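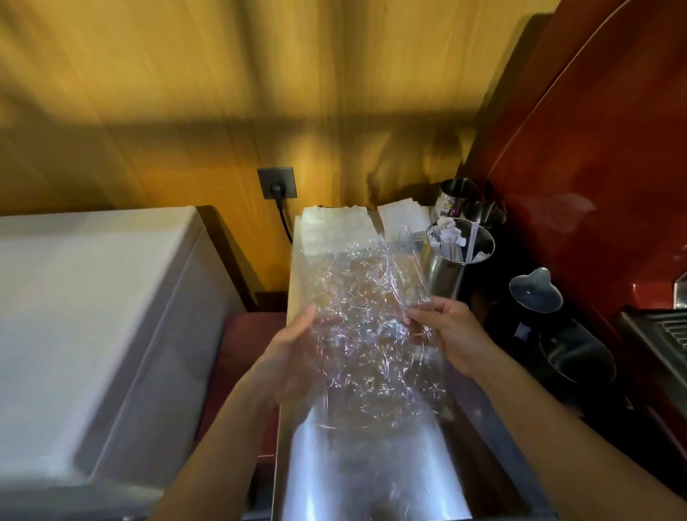 Photo: Wing-sze Kwok / Shek counter notes

Projects > Shek > Counter notes > README

Shek Counter Notes
README, last revised Dec 29, 2018

What this is

Shek is a collection of written notes on how small drinks counters get set up, wiped down, covered and put back together. Straws, napkins, paper, steel cups, pitchers, the cloth, the tray, the sheet of plastic that goes over everything at the end of the day – all the stuff between the machine and the customer that people who run a counter handle constantly and almost never write down. We think it's wonderful material! We have been writing it down.

The current release has 266 notes. Each one covers a single job on a single counter, in the words of the person who did it, lightly cleaned up. Some are a line long. Some go on for a page and include strong feelings about napkins.

The project started at Kuver, a narrow coffee counter with a wood-grain wall behind it and very little room to put anything down. Pao-chu Hung kept a notebook by the freezer with things like "straws BACK of counter, never by the steam" and "fold the plastic long side first." When Yung-ching Kong took over the mornings he started answering her in the margins, and after a few weeks there was a whole conversation in there. Shih-chieh Yip typed it up, and that file is still the first part of the collection (it's called kuver_notebook.txt and it is a delight).

What's in the folder

kuver_notebook.txt – the original notebook, with margin replies kept in place
notes.csv – all the notes, one per row
words.txt – our list of what people call things
layouts.txt – counters described in words, left to right
CHANGES.txt – what moved and when

The notes come from 3 counters: Kuver, Pruveo and Pidar. Pruveo is a tea stand with a deep counter and lots of drawers, so its notes are heavy on where things live. Pidar sells soup at lunch and coffee the rest of the time, and its notes are mostly about changing over from one to the other, a job I had never thought about and now find completely fascinating.

Columns in notes.csv

id: a plain number. Gaps are notes that were merged or withdrawn.
counter: kuver, pruveo or pidar.
job: one of setup, restock, wipe, cover, uncover, swap, other.
things: what gets handled, separated by semicolons, using the names in words.txt.
note: the text itself.
writer: initials, or blank if the writer preferred that.
checked: yes if a second person tried the job from the note alone and got through it without asking a question.

That last column is the one we're proudest of. A note can sound perfectly clear and still fall apart the moment somebody tries to follow it with a stack of napkins in one hand. So far 70 notes are marked yes. Blank means nobody has tried it yet; it does not mean the note failed. Failed notes get rewritten and go back to blank.

A few notes, to give the flavor

kuver, setup: Steel cup for straws goes in front of the little ones. If it's behind, people reach over and knock the front ones. Sticks standing up, not leaning. Press them together with both hands and let go, they settle.

kuver, cover: Hold the plastic by two sides and let it hang before you lay it. If you drag it across the tray it grabs the tray and you get a wrinkle you will fight all the way to the wall.

pruveo, restock: Napkins from the low drawer. Square up the stack against the wall, then leave it alone.

pidar, swap: Ladles out before cups in. I mean all the ladles. Check behind the bread.

kuver, wipe: Lift the paper stack, don't slide it. Water hides under there.

pruveo, other: The spoon with the tape on the handle is for the tea tins and nothing else. I will know.

How things are named

Getting the names straight took us longer than anything else. One person's cup is another person's pitcher, and at Pidar "the can" means at least two different objects depending on whether it's before or after lunch. We settled on this:

straw cup: any upright steel container that holds straws, stirrers, wrapped sticks or utensils on the customer side.
pitcher: a steel vessel with a spout, whatever is being kept in it. People put thermometers and spoons and brushes in these all the time and it still counts as a pitcher.
paper stack: flat sheets, bags or cards piled up. If the note says which, we keep that. If it doesn't, we don't guess.
napkins: always separate from the paper stack, even when they sit right up against each other (they usually do).
plastic: clear sheet or film used for covering. Pruveo calls it "the skin." That stays in the note text but goes down as plastic in the things column.
tray: anything long and flat-bottomed with a rim.

The writer's own words are never changed in the note column. If Yung-ching writes "the tall fellow" for the larger steel cup, it stays the tall fellow.
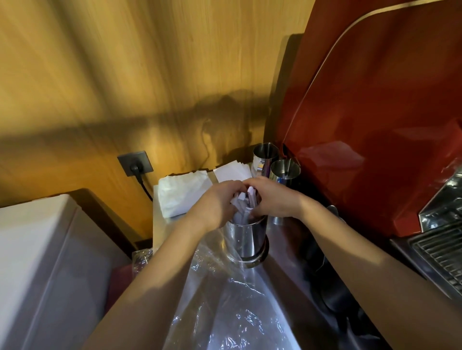
Layouts are written the same way for every counter: stand where the worker stands, start at the left, go along the wall, then come forward. Wall sockets are included, and so is any cord that lies where you would want to put something down. We left them out of the first version and Pao-chu sent it straight back with "WHERE IS THE PLUG" across the top. She was right. On a narrow counter the plug decides a lot. You can't push a stack flat against the wall there, and a wet cloth has to go around it.

Back-of-counter order is worth a look if you like this kind of thing. Paper and napkins end up against the wall on all of our counters, with the steel to one side, and none of the people involved had talked to each other. The heights do change from place to place. At Pruveo the tallest thing goes in the corner. At Pidar the tallest thing goes wherever the soup isn't.

On covering

The cover and uncover notes are my favorites, so please forgive a longer section. Crinkled plastic is a stubborn material. New sheets slide off and old sheets hold whatever shape they were folded into last, and every writer has a private method. Pao-chu lays hers from the near edge and walks it back. Yung-ching starts at the wall. Wing-sze Kwok gathers hers loosely around the bottoms of the containers and leaves the tops of the straws poking out, then covers those separately with a clean bag. They have argued about this in the margins with real passion, and every one of those replies is in the notebook file.

If you are writing your own cover note, please say:

which edge you start from
what stays on the counter underneath
whether anything pokes through
where the plastic goes when it comes off

We get plenty of notes that skip the last one. A big sheet of plastic has to go somewhere!

Known gaps

There are far more setup notes than uncover notes. People are tired at the end of the day and in a hurry at the start of it, and the hurried end loses.

Nothing in here covers machine cleaning. The machines at each counter have their own books and we didn't want to copy them badly.

Left-handed writers are not marked, and they should have been. Several of the straw cup notes read very differently once you know. Shih-chieh is going back through them.

The Pidar notes from before December were written from memory after a pipe leak soaked the originals. They're good notes, but treat the order of steps with some care. Version 4 will mark them in a column of their own.

Not for: health or food safety rules. Where a note disagrees with your local rules, follow the rules.

Adding a note

Write it right after you do the job, while your hands still remember. One job per note. Use whatever words you use. Spelling doesn't matter, and neither does length. Put in the thing that annoys you – those turn out to be the most useful lines in the whole collection. Send it to Shih-chieh Yip or leave it in the box at Kuver.

If you'd like to try out notes for the checked column, even better. Pick any blank one from a counter that isn't yours, do exactly what it says, and tell us where you got stuck.

Use

Free to copy, print, tape to a wall or rewrite for your own counter. Please keep the writers' initials with their notes where they're given.

Maintained by Shuk-fan Ko.

Comments

teabrick: Printed the restock notes for our stand and they're already stained, so I guess they're in use. Any chance of a version sorted by job instead of by counter?

Shuk-fan Ko: Yes, please, I'd love that too. The job column sorts fine in a spreadsheet in the meantime.

marlow_j: "Lift the paper stack, don't slide it" has changed my mornings. Team wall-edge-first on the plastic, by the way.

oatlid: Where would a cup of lids go under your names? Straw cup doesn't feel right.

Yung-ching Kong: We've been putting lids under "other" and feeling bad about it. Send a note!

Related

Kuver notebook, margin replies only
Pidar lunch changeover, long version
Pruveo drawer list
Words for steel cups, open thread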